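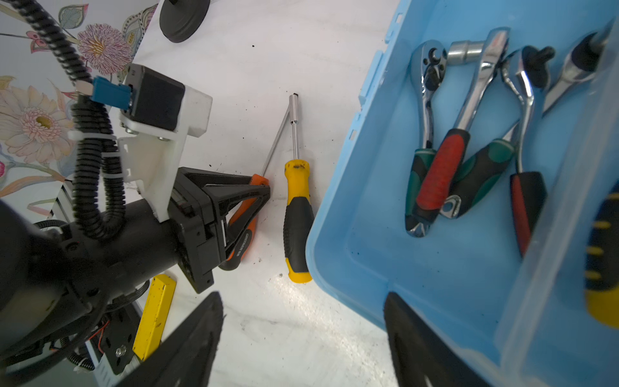
Pre-handover walkthrough checklist, Hedlund building, ground floor and mezzanine

Inspected 5 October 2018 by Gheorghița Stanciu, project architect, Nosen studio
Floor area covered: 3,980 square feet

Hello everyone, and thank you for keeping the place so tidy for me. I've gone through the old mill in the same order as the drawings, so you can follow along with the plan set open next to you. Anything marked OPEN needs a reply before the tenants get their keys. Anything marked OK can be left alone, though I couldn't help adding a few remarks along the way.

Entrance and lobby

1. Main doors open fully and close on their own: OK. The closer on the left leaf is a touch slow, but I would leave it until the weather turns and see how it behaves in the cold.

2. Step-free route from the sidewalk to the front desk: OK. The new ramp follows the old cart track very nicely, and I was so pleased to see the granite edging went back in where we found it!

3. Entrance matting flush with the floor: OPEN. The back edge sits proud of the terrazzo and I caught my shoe on it twice. Jundach to reset the frame.

4. Lobby lighting, normal and emergency: OK. All fittings came on when we switched to the battery supply.

Main stair

5. Handrails continuous on both sides: OPEN. On the wall side there is a gap at the half landing where the rail should turn the corner. I know the bent section was late arriving – please let me know when it's in.

6. Contrast strips on every tread: OPEN. There are 30 treads and 29 have their strip. The bare one is second from the top, which is a bad place to go without.

7. Balustrade openings too small for a child to get through: OK. Checked with the gauge at each bay, including the awkward narrow one by the chimney breast.

8. Headroom under the old beam: OK, just. I'd still like the padding and the painted edge we talked about in February, as tall visitors will be looking at their feet.

Mezzanine studios

9. Escape route signs visible from every desk position: OPEN. The sign by the print room is hidden once its door is propped open. Moving it to the opposite wall would do it.

10. Windows restricted where the sill is low: OK on the river side. OPEN on the yard side, where 8 restrictors are still to be fitted. Skomton have the order and I've asked them for a date.

11. Floor boxes closed and level: OK. Lovely neat work around the cast-iron columns.

12. Acoustic panels firmly fixed: OK. I gave each one a good tug, with apologies to whoever was on the phone underneath.

Back of house

13. Plant room door self-closing and labeled: OPEN. It closes well. The label is missing.

14. Fire stopping around new pipes: OPEN. Two holes above the ceiling in the store corridor need sealing, and I'd like to see them before the tiles go back up. Please don't close the ceiling just to be helpful.

15. Roof access ladder locked off: OK. Key is with the site office, on the green tag.

General comments

I expect to be back for about an hour once the stair items are done, and I can look at the ceiling on the same visit. Photos of the matting and the plant room label will be enough for me – no need to wait for me on those. Please send replies with the item number at the front, and copy the Hedlund office so that their file matches ours.

G. Stanciu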